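## Flirnness grasp study: FAQ

### What does the wrist camera record?

The hand and whatever lies beneath it. The policy gets this view at every step, together with joint positions.
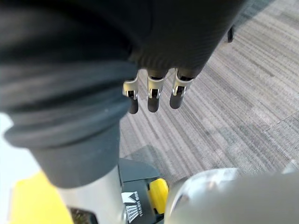

*Wrist view: three fingers pointing down over the carpet.*

### How many trials were run?

179, split over 12 room layouts. Results are reported per layout, with 3 random seeds each.

### Why add a head camera?

The wrist view loses the target when the palm is close. In the head view, the bottle on the table and the blue bag on the floor are both visible, with one gripper near each.
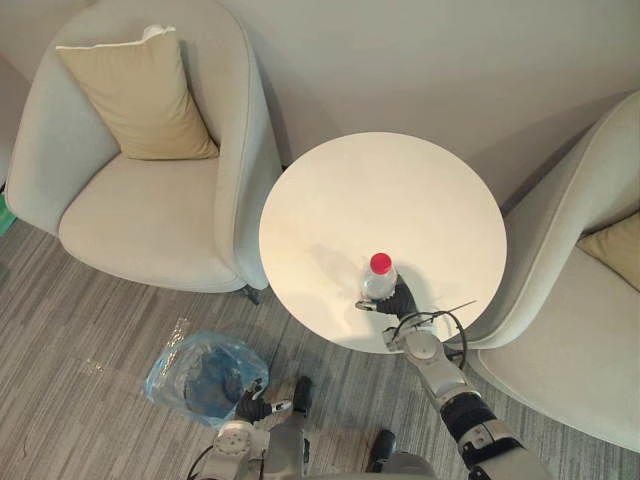

### Is the Nurkgate baseline retrained?

Yes, on the same data. Only the camera input differs.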